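Hindel recalls latch seals on food storage containers

Hindel has changed the seal in its lidded storage containers after reports that some lost their grip in the freezer. The new part is made at the firm's Mösli plant and has been fitted since October. 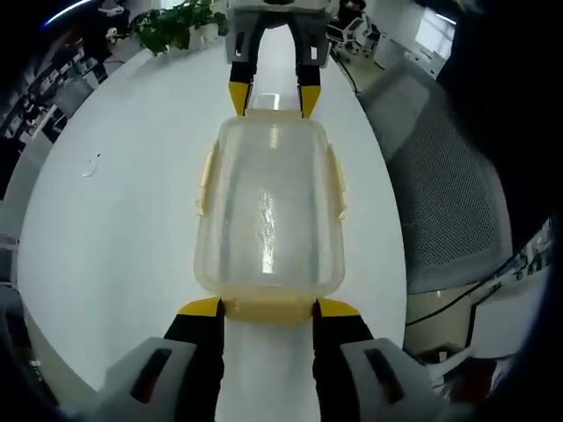 The replacement seal is two millimeters thick and rated for up to 1,000 openings, product manager Johanna Nägeli said. Only rectangular models are affected – those with rounded corners and a latch tab on each long side. Clear plastic that has yellowed slightly is not covered. Owners can order the seal free from Zikia stores.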